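Week 5 notes: Can it do chores yet?

Hi all, these are my notes from this afternoon's lecture, cleaned up a bit for the folks who had to leave early for lab. Slides will go up when I find the right cable.

We started with the question my aunt asks me every October when I visit: so when do I get one that cleans the house? My answer is still "it depends which part of the house," and she still doesn't like it. Vacuuming a flat floor, fine. Carrying laundry upstairs and putting it away, no. Most of what I want you to think about lives between those two, and a lot of it is just picking things up and putting them in other things.

Take snacks and a box. A four-year-old can do it (and will eat half of them on the way!). For a two-fingered hand it's a pretty rough afternoon. Foil bags crinkle and change shape when you squeeze them, and they shine, so depth readings get spotty. Clear plastic is worse. Then there's whatever the bag is lying on, and a mattress gives when you press down on it, so "lower until you touch" stops meaning much.
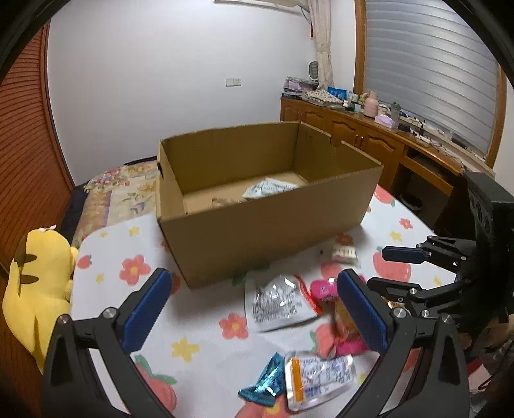 Fig. 3. Snack packing on a bed: two bags in the box, more still on the sheet.

Look at the sheet for a minute, too. Flowers, stars, strawberries, all in bright colors, with bright wrappers on top. Where would you tell the hand to close? Dolores Greenberg asked in class whether you could just use a plain sheet, and sure, you could, but then you've built a robot for people with plain sheets.

The reading is the Tillovum report, sections 3 and 5. They logged 1,018 pick attempts on soft packaging and 172 of them were double grabs, where two bags came up together. I'd like you to argue about whether that counts as a failure. I go back and forth on it myself.

For next time, pick one chore you did this week and write down every grasp in it. One page is plenty. Bring it on paper, please, the upload site is down again.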